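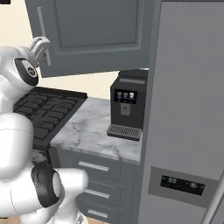
Page last changed: July 19, 2022

Print this thread | E-mail to a friend

Goduditz Writers' Board > Guest articles > Putting my old pieces on my own blog?

pepperpot_lane
Hello all, bit of a long one, sorry. I've written for Goduditz since the old editor was in charge and I've got 123 articles up there now. I've finally started my own little blog and I'd like to put some of the older ones on it — the ones on household budgeting mostly, they never got many readers anyway. Am I allowed? I looked in the contributor guide and it only talks about new articles. I wrote to the desk in February and got a thank-you message and then nothing.

Brusari
You wrote them, they're yours. I've had mine on my own site for ages and not a peep out of anyone.

inkwell_mo
Careful! Did you tick the box for the paid scheme? If you took the fee it's a different set of terms. I took it for 19 of mine and those have to stay on Goduditz only. The unpaid ones I can do what I like with.

pepperpot_lane
Oh heck. I think I did tick it for some of them?? How do I find out which?

inkwell_mo
Go to your contributor page, then Past Work, and there's a little P next to the paid ones. It's tiny and it's grey so have a proper look.

Brusari
I don't believe they'd ever chase anyone over that. It's a how-to site, they put up more in a week than they could ever check.

Sollisow
They do chase though. I had 2 taken out of my account last year for exactly this, and the fee for both knocked off my next payment. Quite a polite e-mail, from Ruwan Gazi, but it still stung. I wouldn't tell people it's fine when it wasn't fine for me.

Brusari
Fair enough, didn't know that. Mine were all unpaid so maybe that's why I've been left alone.

Sollisow
Could well be. I was cross at the time, but it was in the terms and I hadn't read them.

tom_of_the_fens
Can I put in a word for just writing new ones? I tried moving my old stuff across and the search engines carried on sending everybody to the Goduditz copy. My blog got nothing out of it. What I do now is put up the first 300 words or so of the old one and a link to the rest, then write something fresh underneath.

inkwell_mo
Don't agree, Tom. My regular readers come from the newsletter, they don't search for anything, and they'd hate clicking off halfway through. Depends who's reading you.

pepperpot_lane
Right, I've been and looked and there are Ps all over the budgeting ones, typical. The gardening ones are clear so I'll start with those, and write to Ruwan about the rest. Thanks everyone — even you, Brusari!

Print this thread | E-mail to a friend

Reader comments

Jayasinghe: My Past Work page doesn't show any Ps at all. Is it different on the phone?

Debashish Ranasinghe: Same on mine, I had to switch to the full site and then they came up.

quillandbun: Would love to read the gardening ones, what's the blog called?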